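Ilier Shared Workshop
Equipment and Budget Meeting, Dec 6, 2020
Held by video call

Present: Debora Carbone (chair), Kamran Sethi, Cúc Tạ, Adelmo Cattaneo, Corrado Fontana (minutes)
Apologies: none, which on a Sunday is either devotion or a lack of alternatives.

1. Minutes of the last meeting
Approved after one correction. Adelmo did not "storm out" over the label printer. His connection dropped. The chair accepted this account.

2. Budget position
Kamran reported that $346 is left in the small equipment line for the year. Debora asked whether that was before or after the Garrido invoice. Kamran said after. Debora asked whether it was before or after the second Garrido invoice. Kamran asked what second Garrido invoice. The item was set aside for a few minutes while email was searched. The second invoice was found to be the first invoice, sent again with a firmer tone. The figure stands.

Anything not ordered before the December cutoff goes back to the general fund, where it will be spent on carpet.

3. Two-arm cell: what it needs
Cúc went through her list for the dish sorting work. The bowls and the green tray are fine and are not to be replaced, upgraded or "rationalized." She wants money for cable management first, spare gripper fingers second, and a proper front panel third.

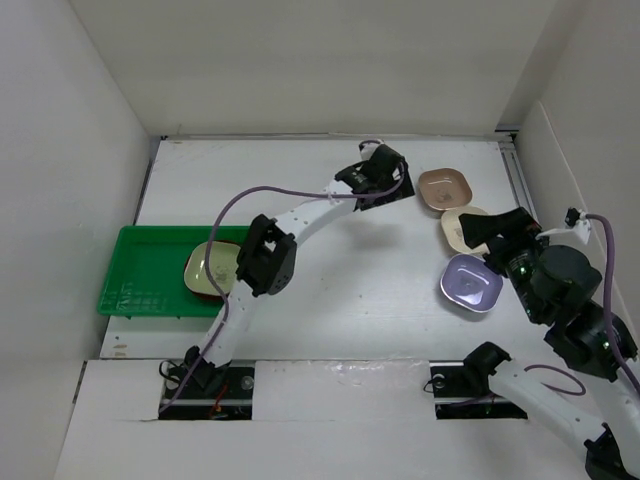 On cables, Cúc's position is that the purple runs should be clipped along the links and kept away from the bowls. Adelmo agreed in principle and said he had been agreeing in principle since spring. Clerkell sells a clip and sleeve kit that would do both arms. Hadlow sells one too, at a higher price and with a nicer catalog. Corrado asked if zip ties had been considered. It was explained to Corrado that zip ties are always considered.

Decision: buy the Clerkell kit, one per arm. Kamran to order.
Action: Kamran.

4. Gripper fingers
There was a long discussion. Cúc would like 8 spare fingers on the shelf. Kamran would like to know what happened to the last set of spares. Cúc said they stopped being spares when they were used. Kamran said he understood the concept and was asking about the paperwork.

Adelmo offered to print a set in house. Debora reminded the meeting of the previous in-house set, and there was a short silence. Adelmo said the material was to blame and that he has since bought better material. Asked which budget line that came out of, he said it was a very small spool.

Decision: order 4 from Garrido now and look at the other half next year. Adelmo may print a trial pair, on the understanding that they get tested on the plastic bin before they go anywhere near a bowl.
Action: Cúc to send part numbers to Kamran. Adelmo to find the plastic bin.

5. Front panel
The tape on the front panel was raised by Debora, who had understood it to be temporary. Cúc said it is temporary. Debora asked for a date. Cúc said there was no money for a panel after items 3 and 4, so the date depended on the person asking. Kamran confirmed the arithmetic.
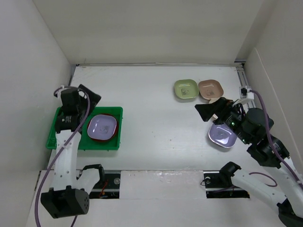

Adelmo wondered if the openings at the front ought to be covered at the same time, given that whoever cuts one panel may as well cut the lot. Debora liked this. Kamran liked it less. Hadlow will quote for cut panels but has a minimum order, and the minimum order is bigger than our whole cell. It was suggested that we share an order with the group downstairs. Corrado to ask them, as he is the only one they still answer.

Decision: panels go into next year's request as a single line, called "panels." The earlier wording, "enclosure integrity program," was withdrawn by its author.
Action: Corrado to speak to downstairs. Kamran to draft the line.

6. A second cell
Debora asked for views on putting a second two-arm cell in next year's request. Cúc is for it. Adelmo is for it. Kamran is for it in the sense that he is for world peace. There is floor space if the old bench goes, and the old bench cannot go until someone admits to owning what is in its drawers. Clerkell offers a lease over 5 years with service included. Hadlow would rather we bought. Kamran wants both written down side by side, including power, spares and a person to look after it.
Action: Cúc and Kamran to produce one page. Debora stressed one.

7. Any other business
Adelmo asked about the label printer. The chair noted the time.

Next meeting to be set by email once the Clerkell order has been confirmed.

Minutes taken by C. Fontana. Corrections to him, in writing, calmly.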